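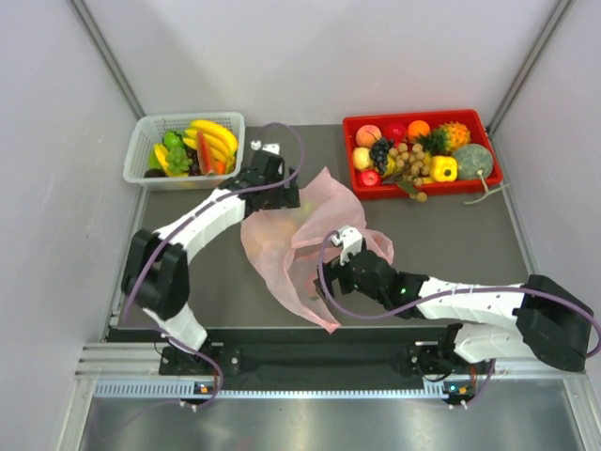

For 13 years I have been told that the fruit bowl is the easiest thing in the kitchen to get right. Buy good fruit, put it where people can see it, and they will eat it. I no longer believe a word of it, and a month of reading produce storage advice has made me less of a believer than I was.

The advice comes mostly from people with something to sell. Kilent makes a vented basket that promises "days more freshness." Wulteo has a liner, to go inside somebody else's basket. Nordin would like you to own 2 bins, one for the fruit that ripens other fruit and one for the fruit that suffers from it, and it would like both bins to be Nordin bins. I asked all three how they had tested their claims. Two sent me brochures.

There is a real idea buried under this. Bananas and apples give off ethylene as they ripen, and the gas speeds up whatever is sitting next to them. Grapes don't ripen any further once picked, so what they mostly do on a counter is soften and wrinkle. A pineapple won't get sweeter at home either, whatever your aunt says about standing it on its head.

Most of us know some of that and then pile everything together anyway, bananas against grapes, apples under peaches. I do it too. A mixed basket looks generous, and a sorted one looks like a stockroom.

Then there is the bag. Thin plastic is how most fruit gets from the store to the counter, and a surprising amount of it never leaves the bag at all.
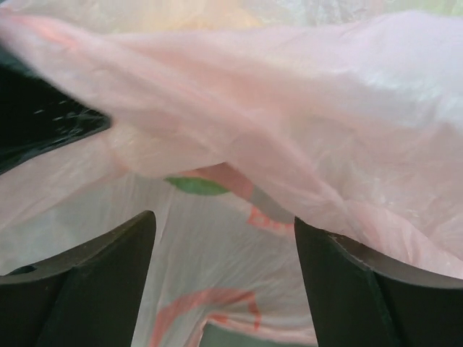
Thin pink film over a second bag of translucent white.

The case for the bag is that it holds moisture in. The case against it is the same. A knotted bag of grapes on a warm counter is a good way to grow mold, while a loosely closed one in the refrigerator does no harm that I have been able to find. A whole pineapple hardly needs a bag except to be carried, and with that crown it is miserable to bag in the first place. The leaves catch on the film going in and catch again coming out. Open the bag wide, lay it flat, and put the heavy end in first, or skip it.

I spent around 600 words in an earlier draft on washing before storing. The short version is don't, unless you plan to dry every grape. Rinse what you are about to eat.

My own trial was modest. I kept one basket mixed and one bin sorted through most of April, and the sorted fruit did last a little longer. It was also eaten more slowly, so I had more old fruit at the end of it.
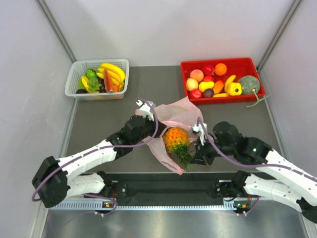
Damián Galindo thinks I am looking in the wrong place, and that the trouble is how much people buy, since no container on the market can save a week's worth of peaches from a household that eats two. He would have me shop twice a week and keep whatever basket I already own.

I find that harder to argue with than anything in the brochures. It is also easier to say if you live near a good market, and I don't.

Wano, meanwhile, has announced a countertop crate with a divider down the middle. I have a shoebox lid that does the same job.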